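How to Take a Bad Watch Sale to Small Claims Court

By Delia Anghel
December 16, 2021

You paid for a genuine watch and a repair shop told you it was a copy. The seller has stopped answering. If the amount is under your state's small claims limit, you can file the case yourself without a lawyer. The steps below follow a case a reader, Hala Haddad, brought in Hendham over a watch sold to her as an Irkisano for $965.

Check the limit and the deadline

Look up both on your state court's website. The limit is the most you can ask for, and it differs a good deal from state to state. The deadline to file depends on the type of claim. A broken written contract often gets more time than fraud, but not everywhere.

Get the watch examined in writing

A spoken opinion will not help you much. Ask a watchmaker for a signed letter that gives the serial number, what was inspected, and why the watch is not what it was sold as. Haddad paid $40 for hers. Leave the watch as it is afterward. Don't polish it, repair it or sell it on.

Gather the paper

Print the listing, the messages, the receipt and the bank record. Include the whole message thread, even the parts that don't flatter you. Put everything in date order and number the pages by hand in the bottom corner.

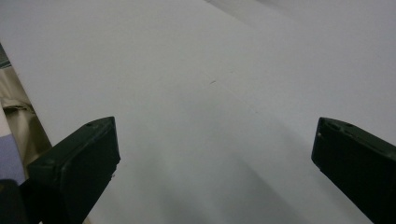 If the listing has been taken down, check your email for the order confirmation, which often repeats the seller's wording. The exact wording matters. "Genuine" is a claim of fact. "Looks great on the wrist" is not.

Send a demand letter

Keep it to one page. Say what you bought, when, what you paid, what the watchmaker found, and the amount you want back. Give a date for payment and say you will file if it passes. Mail it in a way that gives you proof of delivery – and keep a copy.

Haddad's seller offered $400 at this point. She turned it down. You can do the same, but read any offer closely, as cashing a check marked "payment in full" may end your claim.
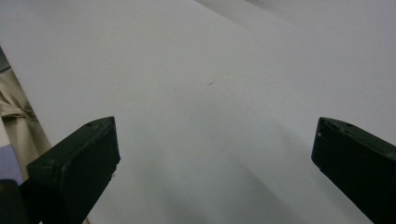
Plain white surface with a small dark mark.

File and serve

Fill in the claim form with the seller's full legal name. If you bought from a shop, search the state business register, as the name on the sign may not be the name of the company. Pay the filing fee, then have the seller served the way your court requires. In most places you can't hand over the papers yourself.

At the hearing

Bring three sets of your papers and the watch. Start with the amount you want and the reason, then go through the dates. Answer the judge's questions and stop there. Ask for your filing and service costs before you sit down.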